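Tumau Tabletop Handling Kit
Set-Up Guide
Section 2: Preparing and Running the Practice Scene

The Kornov simulator is supplied with the Tumau kit so that operators may rehearse a handling routine before the physical arm is powered. Complete Section 1 before continuing. The steps below apply to the single-arm configuration with the two-finger gripper.

2.1 Loading the scene

1. Start Kornov and sign in with the operator account.
2. From the Scenes menu, open scene 591 (Fruit and Cans).
3. Wait until the status line reads Ready. Do not move the arm while objects are settling.
4. Open the overhead view and compare the table with the layout sheet.
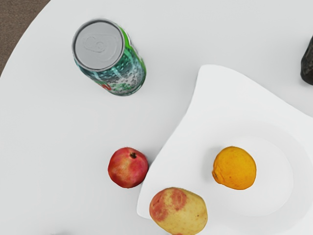
Object placement may be changed before a routine is recorded. Select an object, drag it to its new position, and press Apply. Objects may rest on the bare table, as the pomegranate does, or inside the plate, as with the orange. A can standing upright should be given clear space on all sides during first trials. Placements are saved with the routine and are restored each time it is opened.

Note: The overhead view does not include the whole table. Use the room view to confirm that nothing has been placed too close to the edge.

2.2 Positioning the arm

1. Switch to the room view.
2. Select Arm, then Manual.
3. Set the travel speed to 200. Higher settings are reserved for recorded routines.
4. Bring the gripper over the table with its fingers pointing down.
5. Press Hold to keep the arm in position.

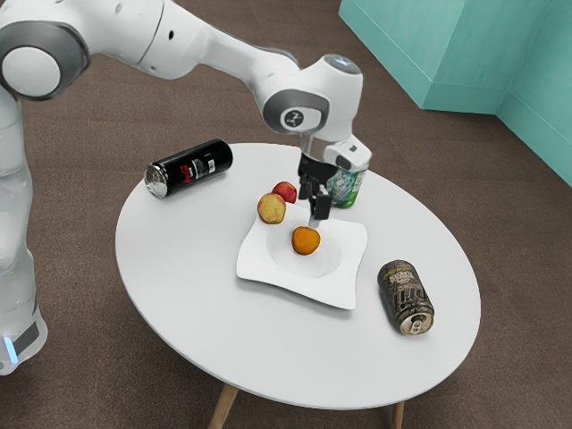

If the arm stops before reaching the requested position, the simulator displays code 922. Press Release, raise the gripper, and approach again from a greater height. Repeated stops at the same point indicate that the base position entered in Section 1 is incorrect.

Caution: Do not transfer a routine that has produced code 922 to a physical arm until the cause has been corrected.

2.3 Checking the close view

The close view is used to judge the outline of an object before a grasp is attempted. It may be opened beside the room view or on a second display.

1. Select View, then Close.
2. Choose the object to be inspected.
3. Adjust the distance until its upper surface is clear.
4. Press Save View.
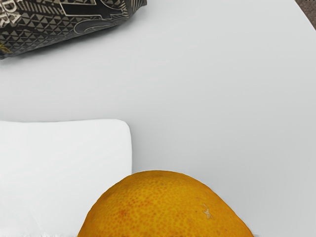 Saved views are stored with the routine and may be renamed. Deleting a view has no effect on the recorded motion.

2.4 Grasping and lifting a can

1. Open the gripper fully.
2. Lower it until the fingers are on either side of the can.
3. Select Close and wait for the grip indicator.
4. Raise the arm slowly until the can is clear of the table.
5. Press Hold, then Record. 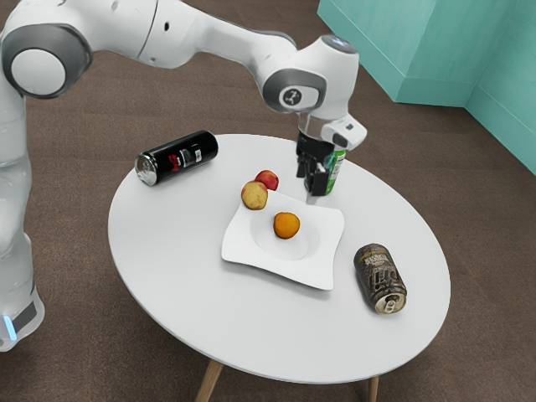

Prepared by Oda Technical Publications, Bonside
Revised June 2026

To set the can down, lower the arm until the contact indicator appears, then open the gripper. Raise the arm straight up before moving it sideways. The routine is complete when Stop has been pressed and a file name entered.

Note: Cans lying on their sides require the side-grasp setting described in Section 3.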